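Does a bedtime chart help toddlers settle?
Student project report, Mercy Gachanja and Mutua Simiyu
15 October 2026

Plenty of parenting books say that a picture chart by the bed will get a toddler to sleep sooner. We wanted to see how well that claim holds up. The books we read mostly quote each other, and the one leaflet that gave a figure did not say where it came from.

We asked 56 families from two playgroups, Urnado and Llewellyn, to keep a sleep diary. Half used a chart with bath, story and lights out on it. The rest carried on as before. We ended up with 147 usable diary pages, fewer than we had hoped for, as many were left blank after the first few nights.

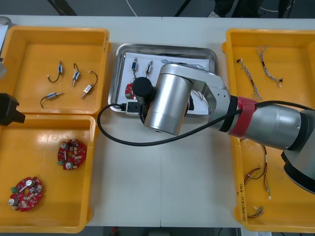
Plenine College — Department of Child and Family Studies

Children in the chart group did settle a little sooner, but we would not make much of it. Parents knew which group they were in, and several told us they had also started bedtime earlier. That alone could explain the difference — and we have no way of pulling the two apart.

We also doubt the diary times. A lot of them are round numbers, which suggests they were filled in the next morning.

Mutua thinks the chart is worth trying anyway, as it costs nothing to draw one. Mercy is less sure. We plan to repeat the diaries in November with shorter forms.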